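How to Prepare a Writing Sample for a Graduate Playwriting Program

Every June I receive letters from people who want to apply to a graduate program in playwriting, and nearly all of them ask the same thing: which play should I send, and how should it look? I have been reading application scripts for a small program for several years, and before that I was myself an applicant, writing in my second language and quite afraid of the whole process. I put my advice on this page so that I can send one link.

Please read the instructions of each school first. If the school says something different from me, follow the school.

What you need before you start

You need one full-length play or two shorter plays, a computer with a normal word processor, and at least three people who can read aloud. They do not have to be actors. You also need time. I recommend to begin ten weeks before the deadline. It can be done in four, but then you will have to skip the second reading, and I would not like you to skip it.

Step 1. Choose the play

Many applicants send their newest play. I understand this, the newest one always feels like the best one. But a play that you finished two weeks ago has not been heard by anybody yet, and you do not know where it is slow.

Take all the plays you could send and read only the first ten pages of each. Do it on different days. After each reading write down one sentence: what does somebody want in these pages? If you can't write the sentence, put the play aside for now.

If two plays are left, choose the one which could be written only by you. When I applied, I had a well-made comedy about a dinner and a strange play called Gomutora, in which three sisters run a ferry and invent a language to cheat the passengers. My friends preferred the comedy. I sent the ferry. In the interview they asked me only about the language, for half an hour, and I was happy to talk about it.

Do not choose a play because you think its subject is what schools want this year. The readers come from different places and have different taste, and by the time you guess it, it has changed.

Step 2. Put the pages in order

The format of a script is not difficult, but it has to be the same on every page. This is what I ask from my own students:

Use a plain 12-point font.
Leave margins of one inch on all sides, and a little more on the left if somebody will print it.
Put the character name in capital letters, in the center or at the left, but always in the same place.
Put stage directions in parentheses or in italics. Choose one.
Number the pages, starting from the first page of dialogue.
Begin with a title page, then a page with the characters, the place and the time.

The character page is often too long. I have seen a description of a mother with 19 lines, including what she studied and why she stopped. The actor may like to know it, but the reader will forget it before page one. Give the age, the relation to the others, and maybe one more thing if the play can't be understood without it.

Check also what the school says about your name. Some schools want to read without names, and then your name must not be in the header or in the file name.

Step 3. Hear it once, with bad chairs

Invite your readers to a room where you will not be interrupted. A kitchen is fine. Give every reader a printed copy, and ask one person to read the stage directions. This person can't be you. You have to sit with a pencil and listen.

Make only three marks while you listen. A line in the margin means that you were bored. A cross means that the reader stumbled. A circle means that people laughed or became very quiet. Don't write sentences, you will miss the next page.

When it is over, don't defend the play. Ask the readers to tell you the story as they understood it, each in two minutes. If they tell different stories, you will learn more from it than from their opinions. I learned this from Ximena Carrasco, who taught my first workshop, and she did not allow the writer to speak at all until the coffee was finished.

Step 4. Cut

Now go to the places with a line in the margin. In most cases the boring part begins one page before you noticed it. Look for these things:

People who say hello and take off their coats.
A telephone call in which we learn the past of the family.
Two characters who tell each other what both already know.
A stage direction which explains the feeling of the line that follows.
A scene which ends, and then ends again.

I cut in a copy of the file, and I keep the old one with its date in the name. It makes me braver. My ferry play lost more than 500 words in the second scene alone, and I put back only one line.

If you write in a second language, as I do, you will be tempted to let somebody "fix" the dialogue. Be careful with this. Correct the spelling, yes. But a sentence can be wrong in grammar and right for the character, and a friendly editor will often make all the people in your play speak like the editor. I ask my editor to underline and never to change.

Step 5. Hear it again

For the second reading, try to find at least one new person who has not heard the first version. The old readers remember what you removed and fill the holes for you without knowing it.

This time listen mainly to the first ten pages. I will be open about how we read. We read the beginning of every script with full attention, and for many scripts this is enough to know if we want to continue. It may sound unfair, but an audience is not very different, they only have to stay because they sit in the middle of the row.

Ask yourself these questions after the second reading:

On which page do we know who the play is about?
On which page does something happen that can't be taken back?
Is there a thing in the play that we must see on a stage and not on a screen?

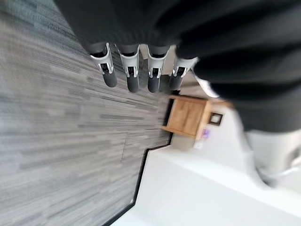
The last question is the one that applicants answer most weakly. A play can have short scenes and many places, of course. But if every scene begins with a new car, a new street and a new restaurant, the reader starts to think that you wanted to write a film. Try to find one moment that needs living people in the same room with the audience, and look if you can give it more space. In a play called Fluvholm, which a student of mine wrote, a man sets a table for a guest, and it takes four minutes without a word. On paper it was only three lines. We talked a long time about whether a reader would feel the four minutes, and at the end he simply wrote "This takes as long as it takes." I think it was a good solution.

Step 6. Write the statement last

Most schools ask for a statement together with the script. Write it when the script is ready. If you write it before, you will describe the play you wanted to write, and the reader will have the other one in the hand.

Keep it to the length they ask. Say what you are working on, what you can't do yet, and why you would like to learn it with other people. You don't need to tell that you loved theater since you were a child. I believe you. Try to name one problem from your own play instead, for example that your second acts become quiet, or that all your fathers are the same father.

If you mention a teacher of the program, mention something you have really read or seen. We notice when the same paragraph was sent to six schools with only the name changed.

Step 7. Send it

Save the script as a PDF and open it on another computer. Look at every page, also the empty ones. Then send it two days before the deadline, because the upload systems become slow on the last evening - and so do the people who should answer your questions.

Some problems and what to do

My play is longer than the limit. Send the beginning, without jumping. Add half a page that tells what comes after, in simple present tense. Don't make a collection of your best scenes.

My play has music. Put the lyrics in the script where they are sung. Send a recording only if the school has a place for it.

My play is half in another language. Keep it so if the audience is supposed not to understand. If they are supposed to understand, put the English in brackets directly after the line, not at the end of the file.

Somebody in my family will recognize themselves. This is a real question and I don't have a short answer. For the application it matters less, the readers will not call your aunt. Before a public reading, talk with her.

I was rejected last year with this same play. You can send it again if you rewrote it seriously. If you changed only the title and the font, send another one.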